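Chapter 3
Where Firms Choose to Locate

By the end of this chapter you should be able to explain why similar firms often settle close together, and why some towns lose their employers while others gain them.

Skotwood is a town on the river Denov. For most of the last century its largest employer was a paper mill, which needed clean water and a great deal of timber. Both were close at hand. When the mill shut one October, 2,272 people lost their jobs, and many shops on the high street closed within three years.

The site did not stay empty. Noiphan, a maker of pump parts, took over the old storage sheds, and smaller firms followed. There are now 34 businesses on the estate. Few of them use the river at all. What they wanted was cheap floor space, a main road and people used to shift work.

Economists call the things that draw a firm to a place location factors. Some are physical, such as flat land or a harbour. Others are human – wages, skills, taxes and the distance to customers. Their weight changes over time. A mill owner in the past would have put water first, while a parts maker today may care more about the motorway.
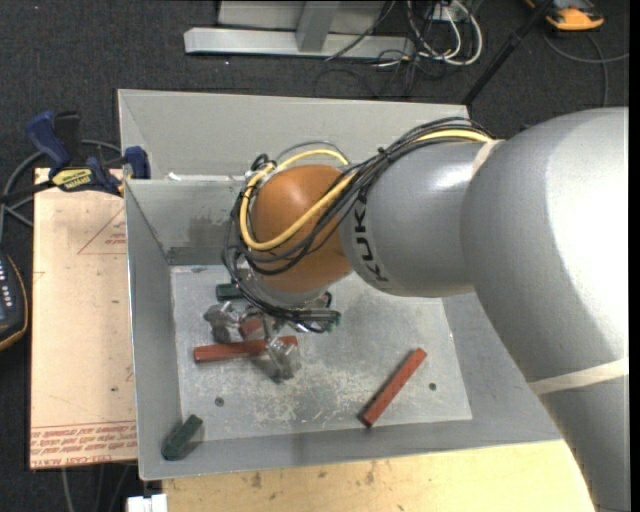 Why do firms in the same trade often settle near one another?
They can share suppliers, hire from the same pool of trained workers and hear quickly about new orders.

The next section compares Skotwood with Cikov, a port where the main employer stayed but cut its workforce. As you read, note which location factors the two towns have in common.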